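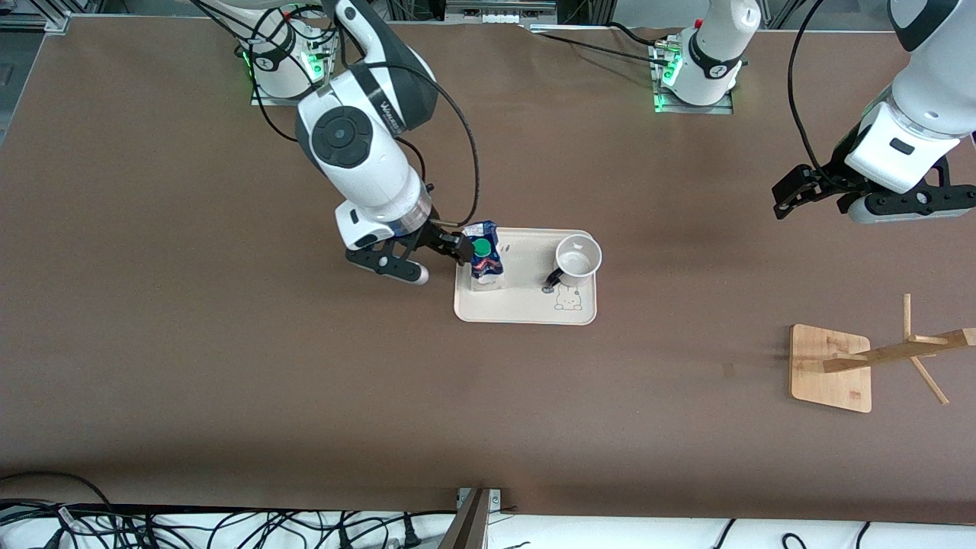 # Zerar two-arm kit: tabletop set

Recordings made with the Zerar kit, a two-arm bench package sold by Skerka. Danica Čierny ran the sessions in March for the Breldale product review. Card last edited June 19, 2021.

## Contents

- 989 episodes, 62 of them held back for testing
- 3 camera views per episode: one fixed, one on each wrist
- Joint positions and gripper opening, same clock as the video
- Objects: bottle, mug, tray, mug tree

## Wrist view

The wrist cameras ship with the kit and come already mounted. Both fingertips stay in view when the gripper is open. 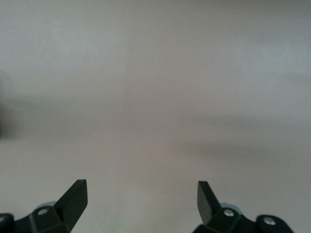

*Wrist camera, gripper open, nothing between the fingers.*

Exposure is left on auto, so the background tone drifts within an episode. Lock it if you record your own data.

## Known issues

- Episodes with a toppled object are kept and not labeled.
- Cable slack changes between sessions. Check it before you replay a path.
- The 2 wrist streams can swap names after a restart. Run `check_views` first.

## Use

Free for research and in-house testing. For resale, write to Skerka. Loader bugs go to Zdislava Danko. The older Okafor loader can't read these files.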